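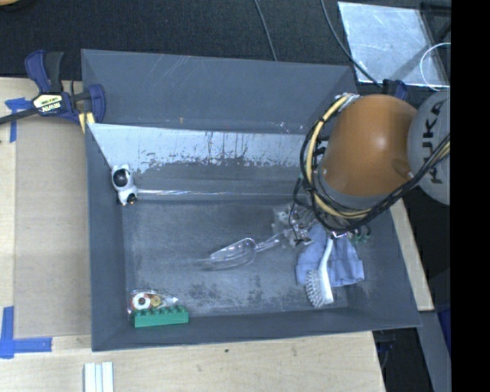
Buvness Picking Project - Minutes of the November Progress Meeting

Present: Buvness project team, Clellon (software), Haslinger (hardware). Apologies: Gredonier.
Meeting opened at 9:30 a.m.

1. Minutes of the last meeting
Approved with one fix: the cable inspection belongs to Haslinger, not Clellon.

2. Where the collection stands
The set now holds 1,420 accepted pick attempts, 500 of them added since the last meeting. Everyone was delighted - this is our best stretch so far, and the labels are in much better shape too. Failed grasps are being kept and marked as failures. Clellon would like more of them, especially near misses.

3. Objects in the gray bin
Long talk about the mixed-object sessions, and a happy one. The clear scoop and the plastic packaging are the items Clellon most wants to see more of, as the model still loses their edges against the gray floor. The scrubbing brush lying over the blue cloth was praised as a great test: two things touching, one stiff and one soft. Agreed to keep overlaps like that and to vary which item is on top. The white and black toy figure stays in the set. Green block to be tried flat against the wall as well as in the corner.

4. Bin position
Haslinger asked that the clamp be checked at the start of each session and the bin lined up again if it has shifted. Blue tape on the table to be replaced when it lifts. The worn finish inside the bin was raised; agreed to leave it alone, the model should learn to cope with scratches.

5. Labels
Batch 13 has two naming styles for packaged items. Clellon will merge them before batch 14 is started. "Clear package" is the agreed term.

6. Actions
Clellon - merge labels, send the list of weak grasps.
Haslinger - inspect the arm cables, report back.
Buvness - plan batch 14 with extra clear plastic items.
Gredonier - to confirm storage space by email.

Meeting closed at 10:40 a.m. Next meeting in December, same room.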